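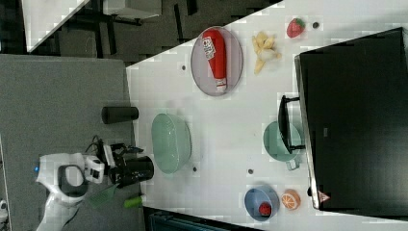

누수와 일상생활배상책임보험, 자주 묻는 질문

알리아(Alia) 생활보험 읽기 모임에 들어온 질문을 모았습니다. 약관 읽는 재미에 빠진 사람들이 모여 만든 페이지라 글이 좀 깁니다. 급하신 분은 필요한 질문만 골라 읽으셔도 충분해요! 약관은 가입 시기와 회사에 따라 문구가 다르니, 읽으면서 본인 증권을 꼭 옆에 펴 두세요.

아랫집 천장에 물이 샌다고 연락이 왔어요. 제일 먼저 뭘 해야 하나요?

물부터 잠그고, 그다음이 사진입니다. 아랫집 양해를 구해 천장과 벽지, 젖은 가구를 날짜가 남게 찍어 두세요. 그리고 공사를 시작하기 전에 보험회사에 사고 접수를 합니다. 접수는 전화 한 통이나 앱으로 끝나는 경우가 많고, 이때 원인이 확정되어 있을 필요도 없어요. "원인 확인 중"이라고 말하면 됩니다.

저는 그런 보험에 든 적이 없는데요?

이 질문 정말 좋아합니다. 들어 있는 분이 생각보다 많거든요! 일상생활배상책임은 단독 상품보다 특약으로 붙어 있는 경우가 흔해서 운전자보험, 어린이보험, 주택화재보험, 실손 들 때 같이 가입한 종합보험 어딘가에 조용히 들어 있곤 합니다. 증권에서 '일상생활배상책임' 또는 '가족일상생활배상책임'이라는 글자를 찾아보세요. 배우자나 부모님 명의의 계약도 함께 확인하시고요. 가족형이면 함께 사는 가족까지 피보험자에 들어갈 수 있습니다.

우리 집 바닥 공사비도 보험에서 나오나요?

여기가 가장 흥미로운 대목입니다. 배상책임보험은 기본적으로 남에게 입힌 손해를 물어 주는 보험이라서 아랫집 도배와 천장 복구비가 중심이에요. 우리 집 욕실 타일을 예쁘게 바꾸는 비용은 당연히 안 됩니다. 그런데 상법 제680조에 손해방지의무라는 것이 있어서, 손해의 발생이나 확대를 막는 데 필요하거나 유익했던 비용은 보험자가 부담하게 되어 있습니다.

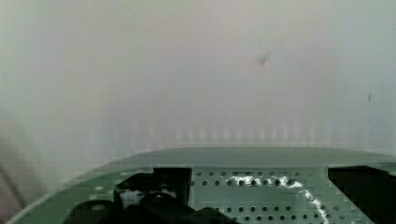
그래서 누수 지점을 찾는 탐지비, 새는 배관을 막는 데 꼭 필요했던 공사비가 손해방지비용으로 인정될 여지가 생깁니다. 어디까지가 "꼭 필요했던" 공사인지는 다툼이 잦아요. 견적서를 받을 때 탐지, 배관 교체, 방수, 타일 마감을 항목별로 나눠 달라고 하세요. '욕실 공사 일체 300만 원' 한 줄짜리 견적서로는 심사하는 쪽도 나눌 방법이 없습니다.

자기부담금은 얼마인가요?

증권에 적힌 금액이 답입니다. 누수 사고만 자기부담금이 따로 정해진 계약이 많으니 '대물'과 '누수' 칸을 구분해서 보세요. 예를 들어 누수 자기부담금이 50만 원인 계약에서 인정된 손해가 300만 원이라면, 보험금은 둘의 차액인 250만 원이 됩니다. 같은 담보가 두 개 이상이면 비례해서 나눠 보상하는데, 이때 자기부담금 계산이 달라질 수 있어요. 두 회사에 모두 접수하고 각각 산출 내역을 받아 보시길 권합니다.

세입자가 사는 집에서 물이 샜어요. 집주인과 세입자 중 누구 보험으로 하나요?

원인에 따라 갈립니다. 벽이나 바닥 속 배관이 낡아서 샜다면 대체로 집주인 쪽 책임을 따지게 되고, 세탁기 호스를 잘못 끼웠거나 수도를 틀어 둔 채 외출했다면 세입자 쪽입니다.

우리 모임에서 오래 붙들고 읽은 사례가 코누스(Conus)빌라 402호 건입니다. 집주인은 다른 동네에 살고 있었고, 집주인의 특약은 증권에 적힌 주택에 본인이 '주거용으로 사용'할 것을 요구하는 옛 문구였어요. 임대한 집의 누수는 그 문구에 막혔습니다. 가입 시기가 다른 계약 중에는 임대한 주택까지 포함하는 것도 있으니, 세를 놓은 분은 '피보험자가 소유하고 임대한 주택' 같은 표현이 있는지 오늘 꼭 찾아보세요.

이사했는데 보험회사에 알려야 하나요?

네, 알려야 합니다! 증권에 적힌 주소와 실제 사는 집이 다르면 접수 단계부터 이야기가 길어집니다. 주소 변경은 몇 분이면 되고, 변경 후에 새 증권을 다시 받아 파일로 보관하세요.

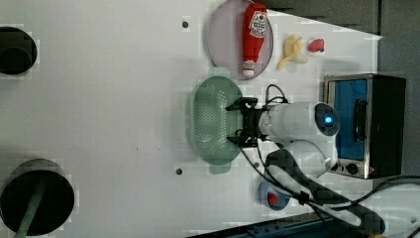

우편물 받을 주소만 바뀌고 보험 목적이 되는 주택 소재지는 예전 그대로인 경우도 있습니다. 상담원에게 "소재지도 함께 바꿔 주세요"라고 또렷하게 말씀하시는 게 좋아요.

탐지 업체 소견서는 어떤 내용이어야 하나요?

누수 위치, 확인한 방법, 원인이 된 부위, 그리고 그 부위가 전유부분인지 공용부분인지가 들어가야 합니다. 회원들이 돌려 보는 견본은 조소넥스(Josonex)에서 써 준 한 장짜리 소견서인데, 압력 검사 전후 수치와 배관 위치 스케치가 함께 있어서 손해사정 담당자의 추가 질문이 확 줄었다고 합니다. 업체가 어디든 이 네 가지를 요청하시면 됩니다. 공사가 끝나면 바닥이 덮여 버리니 파낸 상태의 배관 사진도 꼭 남기세요.

원인이 공용 배관이면요?

그때는 우리 집 보험이 아니라 관리단이나 입주자대표회의 쪽으로 방향이 바뀝니다. 단지에서 가입한 보험에 급배수 설비 누출손해나 시설소유자 배상책임 담보가 있는지 관리사무소에 문의하세요. 어느 배관까지가 공용인지는 관리규약과 도면을 함께 봐야 합니다.

보험회사가 일부만 인정하겠다고 합니다. 그대로 받아야 하나요?

먼저 산출 내역과 근거 약관 조항을 서면으로 달라고 하세요. 말로 들을 때와 글로 볼 때 느낌이 정말 다릅니다. 어느 항목이 빠졌는지 보이면 그 항목에 대한 자료만 보완해서 재심사를 요청할 수 있고, 그래도 의견이 갈리면 금융감독원 분쟁조정 신청이라는 길이 있습니다.
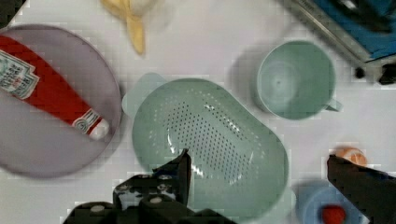 조정 신청서에는 감정보다 순서가 중요합니다. 사고를 안 날, 접수한 날, 탐지한 날, 공사한 날을 표로 적고 각 줄에 증빙 번호를 달아 보세요. 다툼이 없는 금액은 먼저 지급해 달라고 따로 요청해 볼 수도 있습니다.

청구는 언제까지 할 수 있나요?

보험금청구권의 소멸시효는 상법상 3년입니다. 배상책임보험에서는 언제부터 3년을 세는지가 또 하나의 논점이라, 넉넉하다고 생각하지 말고 바로 접수하시는 편이 안전해요. 공사하고 6개월이 지나서 특약을 발견한 회원도 있었는데, 공사 전 사진과 항목별 영수증을 갖고 있던 덕에 접수부터 순조로웠습니다.

아랫집이 손해액보다 많은 돈을 요구하면 어떻게 하죠?

그 자리에서 합의서에 서명하지 마세요. 보험회사 동의 없이 약속한 금액은 전부 인정받지 못할 수 있습니다. "접수했고 담당자가 연락드릴 겁니다"라고 알리고 접수번호를 전해 주면 대화가 훨씬 부드러워져요. 벽지처럼 쓰던 물건은 새것 값에서 사용 기간만큼 감가를 적용하기도 하니, 아랫집에도 미리 설명해 두면 좋습니다.

한국어 약관이 어려운 외국인 이웃이 있어요.

반가운 소식! 게타츄 합테(Getachew Habte) 님이 이 페이지의 영어 요약본을 만들고 있고, 용어집은 진첸코(Zinchenko) 자료실에 먼저 올라갑니다. '대위', '구상', '비례보상'처럼 번역이 까다로운 말부터 채우는 중이에요. 11월 모임에서 초안을 같이 읽을 예정이니 관심 있는 분은 본인 약관 한 부 들고 오세요.

질문을 새로 보내고 싶어요.

모임 게시판에 남겨 주시면 됩니다. 증권의 담보명, 가입 연도, 자기부담금 칸을 함께 적어 주시면 답변이 훨씬 구체적이 됩니다. 주민등록번호와 계좌번호는 가리고 올려 주세요. 이 페이지는 일반적인 안내이며, 소송이 걸린 사안은 변호사와 상담하시기 바랍니다.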